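Reuse the carton until the bottom edge fails

The case against reusing cartons is usually made by people who sell cartons. Trangate, where I worked the returns bench until October, bought new printed boxes for every outbound order and flattened the old ones for pulp. The stated reason was strength. I tested that reason for most of a year and I think it is weak.

A carton rarely fails on its face. The face carries the printing, takes the label and gets looked at, so a customer judges the whole box by it. The load goes through the edges and corners. When a box is dragged along a shelf or pushed across a bench, the bottom edge takes the wear first: the color lifts, pale patches come up, and the line of the fold gets rounder. Damage of this kind is easy to see and easy to overrate.
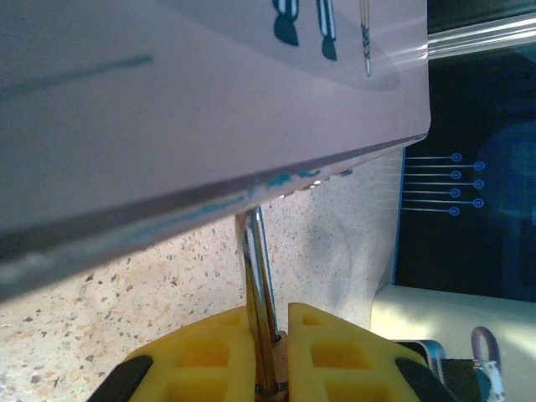

Griet Baert disagrees with me on this and has said so in writing. Her view is that a rounded edge is already a weak edge, that scuffing is the only warning a packer gets, and that anyone who waits for a split has waited too long. She would retire a box at the first chipped corner.

I accept the warning and reject the threshold. Chipped print is a surface condition. Press the edge with a thumb at its midpoint and again near each end. If it springs back equally, the board under the coating is sound. If one spot stays down, retire the box. The check is quick and needs no gauge.

My log covers 3,854 returned cartons. Of those, 146 failed the thumb check. Far more than that were scuffed, and under the Trangate rule all of them, marked or clean, went to pulp. Flonwood ran the same kind of stock with a limit of two reuses and kept it for light goods only, which seems to me a sensible place to start.

There is a fair objection about appearance. A gift in a worn box looks like a worn gift. I would keep new cartons for gifts and use the rest for spare parts, refills and transfers between stores, where the box is opened by someone with a knife and a list.

Storage matters more than either of us has allowed. Boxes kept on a damp floor go soft from below whatever their age.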